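Filed under: Home & Floors / Reviews / Cleaning Tools

The Stovby Flat Mop, After Most of a Year on Tile

2023-10-24

I've had this mop long enough now that I've stopped thinking of it as the new mop, so I suppose it's time I wrote it up. Several of you asked after my last post about grout (thank you for the kind notes, I read every one of them, even the long ones, especially the long ones) and I kept promising and kept putting it off.

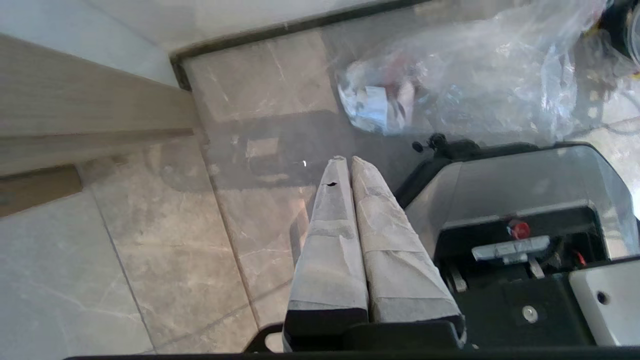
We moved into a house with tile nearly everywhere last December, after years and years of carpet, and I will admit I had no idea what I was in for. Carpet hides things. You vacuum it and feel good about yourself. Tile shows you every drip of coffee and every footprint, and if you use too much soap it shows you that too, in big cloudy swirls that only turn up when the afternoon sun comes in low through the back door. My old string mop just pushed the gray water from one side of the kitchen to the other. I used it for a month out of loyalty and then I put it in the garage.

I bought the Stovby on the advice of my friend Bit-na Kwon, whose floors I have envied ever since I first took my shoes off in her hallway. She has had hers for 4 years and it has outlived two buckets. It comes as a flat head on a swivel with a long handle in two sections, plus a tall narrow bucket with one slot for rinsing and one for squeezing. You get 2 pads in the box. Buy more right away, you'll want them. I have 6 now and that feels about right for a house our size with a dog in it.

Putting it together took me roughly ten minutes, most of which I spent looking for the little clip that holds the head to the handle (it was taped inside the lid of the bucket, so look there first!). The handle locks with a twist collar. Mine has slipped a few times when I was leaning hard into a corner, and I've learned to give it an extra quarter turn before I start. It's a small annoyance but it's there, and on a mop at this price I think they could have done better.

Now, the mopping itself, which I love. The head lies down completely flat, so it goes under the sofa and under the low shelf in the laundry room where I am fairly sure the previous owners never once cleaned. It follows your wrist around chair legs in a way that took me a day or so to get used to and now feels like nothing at all. The squeezing slot gets the pad damp and no wetter, and for tile that's what you want. My floors dry in the time it takes me to carry the bucket out back and empty it, and the cloudy swirls are gone. I use a small capful of plain floor soap in warm water, and then I go over it once more with a clean pad and no soap. Yes, that's twice. I put the radio on.

Grout is a different story. The pad glides right over the lines and doesn't dig into them, so whatever has settled down there stays put. I still get on my knees with a brush every so often and do a few rows at a time, the same way I described last time. If somebody tells you a flat mop will clean your grout, smile and change the subject.

I did try a Clilitz spray mop for a couple of weeks over the summer, on loan from my sister, and it was lovely for a quick wipe after supper. For the whole downstairs it wore my finger out on the trigger and the bottle needed filling over and over. The Sarmiento spin mop is the other one people write to me about. I've only used it at my mother-in-law's, and it did a fine job, but the bucket is a great big round thing and I have nowhere to keep it.

The Stovby pads wash well. I put them in with the old towels, no fabric softener, and hang them over the tub. The oldest ones have gone a bit thin along the front edge where they bump the baseboards, and I've moved those to porch duty.

Would I buy it again? I would, and I nearly did, for my son's apartment, before I found out he has wall-to-wall carpet. If the collar on yours slips worse than mine does, do write and tell me, and mention when you bought it. I'm curious whether the newer ones are any tighter.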